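Nudberg Tray Records

README and data card, release 11
Maintained by Valentina Olivares, Mollmont teaching room

What this is

Nudberg Tray Records is a set of written records on how small hand instruments are stored, laid out and put away at a practice table. It covers the basic kit a beginner uses for skin-closure practice: scissors, forceps, hemostats, scalpel handles, tweezers, and the cases, trays and pads that go with them. Each record says what was on the table, which container each instrument was in or on, and which way the handles pointed.

The release holds 541 records. They are plain text, one per line, fields separated by tabs. There is also a word list and a short file of known problems. Nothing in the set is about technique. If you want to know how to hold a needle driver or tie a knot, you will need something else.

Files

records.txt — the records
words.txt — the word list, with the preferred term first and the accepted alternates after it
problems.txt — known errors, by record number
changes.txt — what changed from one release to the next

Containers

Every record starts with a container. There are four values in use: case, pack, tray and pad. A fifth value, table, is used when an instrument is lying on the bare surface.

A case is anything that zips or snaps shut. Most of the trouble in this group comes from the lining. Linings pick up gray marks from handling, and tape or film gets left behind after a set of instruments has been taken out or moved around. Earlier releases had one field called "condition," with values from clean to poor, and no two people filled it in the same way. It has been split into lining_marks, lining_tape and lining_film, each yes or no. Zipper wear is not recorded. 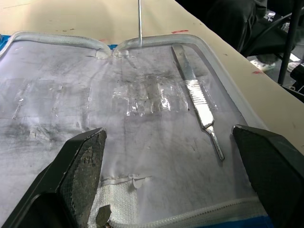

An open case with a single handle in it is a common record. The handle is entered as "handle, scalpel," with the material given only if it can be told by looking, and its direction is entered from the flat end to the narrow end. In a case, direction is read with the zipper pull nearest the reader. If the pull is at the side, turn the case before reading. Mesh pockets are part of the lining and do not get their own container value, so an instrument tucked under mesh is still in the case.

A pack is a set of instruments under clear plastic on a backing sheet. Some have a colored border, and the border color goes in the notes field. Read a pack from top to bottom as it lies on the table, with the reader at the front edge. Scissors may face either way inside the same pack, so enter the side the finger loops are on for each pair. Do not assume the second pair matches the first.

The word "probe" is used for any thin instrument with no jaws and no loops. If the tip is hidden, use "probe-like" and leave the type field blank.

A tray is open, rigid and has raised sides. An empty tray is still entered, with the instrument field set to "none." This matters more than it looks like it should. In the first releases, empty trays were skipped, and anyone trying to compare a table before and after setup found that the tray seemed to appear from nowhere.

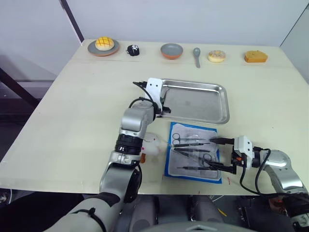
Position on the table is given in two parts, depth and side. Depth is near, middle or far. Side is left, center or right. A tray in the middle with a pack in front of it would be "middle center" and "near center." Measured distances are not given. Echeverría, the older word list that this one grew out of, used inches from the front edge, and the numbers were wrong often enough that the field was dropped.

Anything on the table that does not belong to the kit goes in a field called other_items. Dishes, food, spoons, small toys and pouches have all been entered there. Use common words. "Bun" is enough, and so is "slice of cake." If you can't tell what an object is, write "small object" and give the color. A spoon is never an instrument, even when it is metal and lying next to one — there are a few old records where it was entered as "retractor," and these are listed in problems.txt.

Handles and blades

Scalpel handles have more fields than anything else in the set, mostly for historical reasons. The fields are size, finish, grip and blade.

Size is the number marked on the handle. Enter it only if it can be read. A number 3 handle and a number 4 handle can be confused when there is nothing beside them for comparison, so do not guess from shape. Leave the field blank instead. Blank sizes make up 181 of the records with a handle in them, and this is considered acceptable.

Finish is bright, dark or unknown. Grip is ribbed, smooth or unknown. The ribs on most handles sit toward the blade end, where the thumb goes, and they can be hard to see from the side.

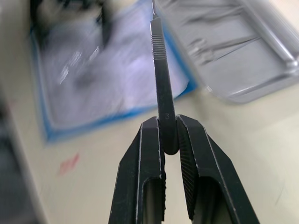 Blade is the field most likely to be misread. Allowed values are fitted, not fitted and unclear. The mount at the end of a bare handle is narrow and can be taken for the lower part of a blade. When only the first bit of metal can be seen, enter "unclear." A blade guard, if there is one, goes in notes.

Where a handle is over a pad or tray but not resting on it, the container is "none" and the word "held" goes in notes. Records from before the word "held" was added use "above" for the same thing. Both are kept as they were written.

Pads and cloth

A pad is any flat practice surface with a border or backing. Gauze and cloth are entered separately, with the surface they rest on. Cloth state is flat, folded or crumpled. Slightly crumpled counts as crumpled.

Marks on the pad or the table are entered by color only. Red marks are entered as "red," with no guess at what made them. Several people who sent in records wrote "blood" or "ink" or "marker," and in this release these have all been changed to the color. The original wording is in changes.txt.

Laying out a tray

The order used at Mollmont is scissors first, at the left, then forceps, then tweezers, then the second pair of scissors if there is one. Handles face the front edge. Some space is usually left at the right for whatever comes off the pad. Records are not corrected to match this order. If the tweezers were on the wrong side, that is what the record says.
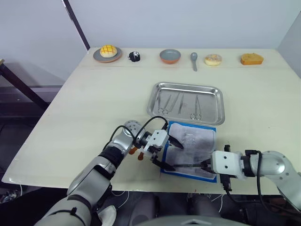
Instruments that slant across a tray are entered by where the handle is, since the tips often drift toward the neighbor. Forceps do this more than anything else. If two instruments cross, enter both and put "crossed" in notes, with the upper one named first.

Known limits

Tables are mostly light-colored, and bright instruments on a bright tray are the hardest thing to read well. Finish values for trays are less reliable than for handles.

Hemostats and needle drivers are mixed up in older records. The two look alike closed. Up to 66 records may have this error, and the ones already found are in problems.txt. Greltetti kits came with their own printed sheet that called both of them "clamp," and any record with that word should be treated as unknown type.

Left and right are always the reader's, facing the table from the front edge.

Sending corrections

Give the record number, the field and the new value, one correction per line. Corrections go to Valentina Olivares and are checked against the original entry before anything is changed. New words for the word list are added in January. Until then, use the nearest word in words.txt and put your own in notes.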